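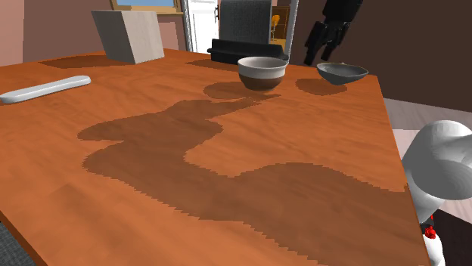 OK, Monday thread. We finally wrote down our house rules for sim evals at Nonska, and I have opinions. 1/13/20, mark it down, I'll probably change my mind by July.

Rule 1: freeze the scene before you touch the policy. Table, bowls, chair, lights, all of it. We had two people comparing numbers for a week on two different tabletops. Never again!

Rule 2: log the seed. Every episode. I went back through 2785 old runs and 418 of them had no seed at all, so good luck replaying those.

Rule 3: 200 episodes minimum before you post a success rate in the channel. I know, I know, it's slow. Go get lunch.

Rule 4 is the one people fight me on. Write the definition of a grasp BEFORE the run. Ours says both fingers in contact, object off the table, held for two seconds. Pathak (our scoring script) used to count any lift, even when the thing was just wedged against a bowl.

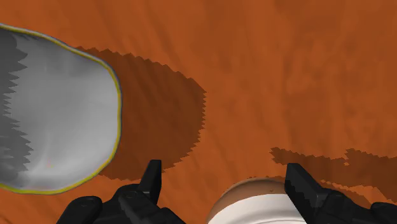
And check the wrist view too, please. The room view hides a lot, and a gap between fingertips that looks fine from across the table can be way off from above.

Rule 5: report your shadow settings. Sounds picky, but ours are jagged at the low setting and I want to know which one you trained on – same goes for texture packs.

Rule 6: failures stay in the folder. Cevimero keeps all of them now, 886 clips so far, and I've learned more from those than from any chart.

Still arguing about resets. Dinari folks do a full reset every episode, we only move the objects. If you have a written standard for this, send it my way, I'll read the whole thing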